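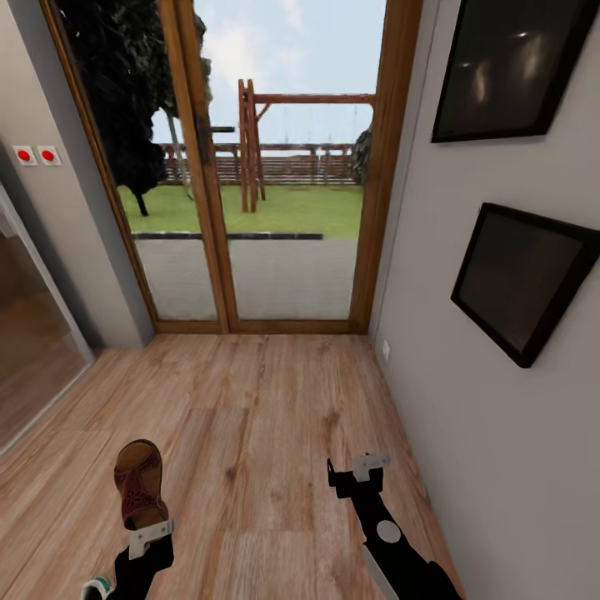
Lena Wróbel teaches animal law and supervises the student clinic at Dudley. Her current work concerns tethering ordinances, the local rules that limit how long a dog may be kept on a chain.

"Most of these ordinances set a time limit and leave it there," she said. "An officer has to prove when the tether went on. Usually there is no witness."

Her students read 1,225 citations issued under rules of this type. They coded each one by outcome and by the evidence attached to it. The work ended in March.

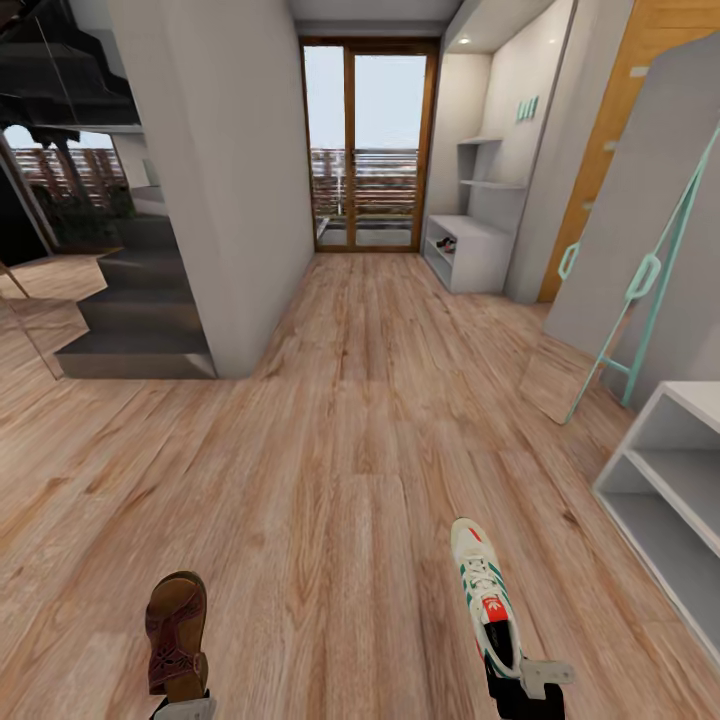
Wróbel favors a rule based on conditions: tether length, access to water, shade and the weight of the chain. "Those can be measured in one visit," she said. The clinic's draft sets a minimum length of 12 feet and allows a first-time owner two days to comply before a $50 fine applies.

Bożena Wasilewska, who wrote most of the draft, said the definition of shelter took the longest. "We went through every version we could find. Several would have allowed a plastic barrel."

The town of Lasten has asked for a copy. Wróbel expects changes to the fine schedule before any vote.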